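Dudholm

Dudholm is a single-player action-adventure video game developed by Nendetti and published by Plurov. It was sold first as a download for home computers, with a console version following in April of the next year. The player controls a ferry mechanic stranded on a flooded island, and most of the game is spent restoring pumps, opening sluices and moving between districts as the water level drops. The game is known mainly for the distance between what was promised before release and what was sold, a subject on which the developer, the publisher and the players have given accounts that do not agree.

Development

Nendetti began work on the game as a small sailing simulator with no combat. According to director Jianguo Fang, the studio had a working version of the tide system early on and built everything else on top of it. Fang has repeated this account in several interviews, though the details shift. In one he describes the tide system as finished before Plurov became involved, and in another he credits the publisher's money with making it possible. No early build has been released, so neither version can be checked.

Combat was added after the publishing deal was signed. Fang has called it a creative decision. Former staff posting on the game's forum under pseudonyms have said it was a condition of the contract, but they have offered no documents, and at least one of them gave a start date that does not fit the studio's own credits.

The game runs on Sung, an engine Nendetti licensed and then changed heavily. Plurov's promotional material described the result as "a new generation of living water." Players who took the game files apart found that the water in most districts is a flat surface that rises and falls between fixed heights, with proper fluid behavior limited to the harbor and two of the pump rooms. Nendetti did not dispute this. A patch note later referred to "simplified water volumes" without saying how many there were.

Gameplay

Dudholm is played from a third-person view. The island is divided into districts joined by canals, and the tide changes on a 20-minute cycle. At high tide the player travels by boat; at low tide, streets and cellars open up on foot. Enemies, called drifters, appear mostly at low tide and can be fought with tools or avoided.

Tools wear out and have to be repaired at workbenches. The player also collects clothing, which affects warmth, noise and carrying space. Warmth drains while the character is in water and recovers near stoves. On the default difficulty it drains so slowly that many players finished the game without noticing it, and several guides leave it out altogether.

The back of the box advertised 811 "unique discoveries." This figure includes every note, tool, garment and crafting part, and counts color variants of the same item separately. Fan-made lists that leave out the variants come to a much lower total, although the lists differ on what should be treated as a variant.

Pre-release footage

The game was announced with a 45-minute demonstration, narrated by Fang and described on screen as live play. It showed the mechanic crossing a market district while the tide came in, with stalls breaking loose and residents climbing to upper floors. None of the residents shown in this footage appear in the finished game, and the market can only be entered at low tide.

Plurov later said the demonstration was "representative of the experience at the time of recording." Critics of the statement pointed out that the on-screen interface never changed during the session, even when the character picked up tools, and argued that the footage had been assembled from separate test levels. Fang denied this. He has not explained the interface.

A second, shorter trailer was taken down within a day of its release. Plurov blamed a music licensing error. The replacement used the same music, which did little to support the explanation.

Clothing system

Clothing was one of the features most affected by cuts. Early previews described garments that could be soaked, wrung out, folded and packed by hand, with careful folding giving back space in the character's bag. The finished game uses a simple grid in which each garment takes up a set number of squares. Nendetti said testers had found the manual version tiring, which may be true, though the only tester to speak publicly said that folding had never worked in any build she was given.
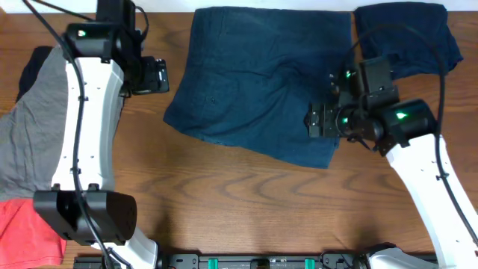 The inventory screen still carries traces of the older design. Each garment is shown lying on a bench as a loose shape with soft wrinkles and uneven edges, and the art suggests that it can be handled, which it cannot. Reviewers who had read the previews were often confused by this and reported trying to drag the corners of a shirt. The comparison they reached for was with cloth on a real table, such as a dark teal garment spread roughly flat with a slight crease across its middle and a navy one folded squarish near the corner, where the difference between the two states is plain to see. In Dudholm both would be drawn the same way and fill the same squares. Plurov's store page kept the phrase "hands-on packing" for months after release.

Reception

Reviews were mixed. Writers generally liked the harbor, the sound and the first few hours, and disliked the combat and the repeated pump puzzles. Several early reviews were based on a preview event paid for by Plurov, and not all of them said so.

Plurov called the game a success but has never published sales figures. The number most often quoted, a peak of 2,926 players at one time, comes from the computer version's launch week and leaves out consoles. It has been used as proof both of failure and of a respectable start for a studio of Nendetti's size, and it is weak evidence for either.

A sequel was mentioned once, in a job listing that asked for experience with "tidal worlds." The listing was edited the same week to remove the phrase. Fang has since said that the studio is working on something smaller.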